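Gristorel build group, minutes, taken by me (Joanne)

Present: Edeltraud Imhof, Golshifteh Amini, Mwende Koech, Aliki Petridis, me. Started at 6, once the kettle was free.

1. Grippers. We're keeping the yellow fingers on the hand-held units, and I for one am glad - I've grown fond of them! Mwende wants the long white garment to be the test piece for folding, creases and all, laid out flat on the quilted bedspread.

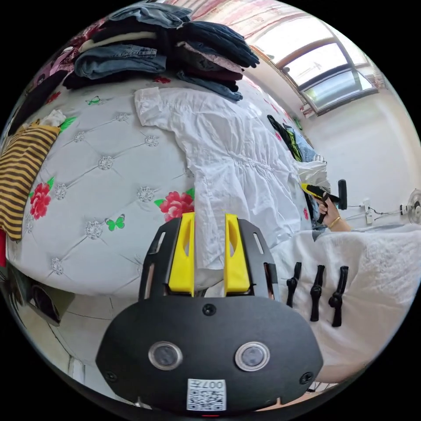

Golshifteh asked whether we should get one sleeve right before we try a whole garment. Lots of nodding, so sleeves first. I'm to write that up on the Alside page (I know, I still owe you the last one).

2. Finger closing. Long chat about how the tips meet. We want them touching at the very ends before anybody prints another pair, and I said I'd go through the pictures with Edeltraud and mark the ones where they do. 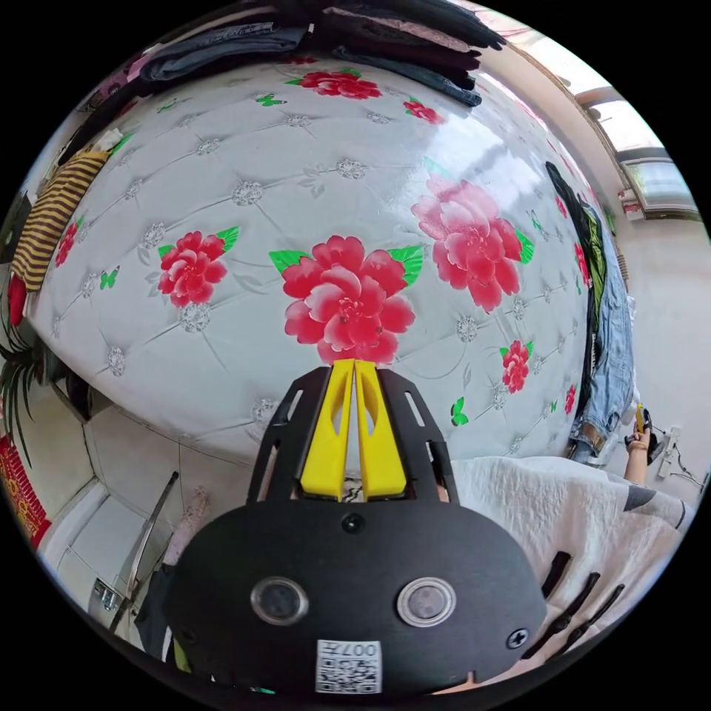

Aliki thought the spring was too stiff for a long session and offered to bring two softer ones from the Stockdale order. Agreed, with thanks!

3. Money. We have 509 left out of the 600, and the screws came to 19, which comes off that. No new spending until the arm mount is drawn up - Mwende has the pencil.

4. Any other business. Edeltraud would like the soldering iron back on its stand, please. Aliki is doing snacks next time.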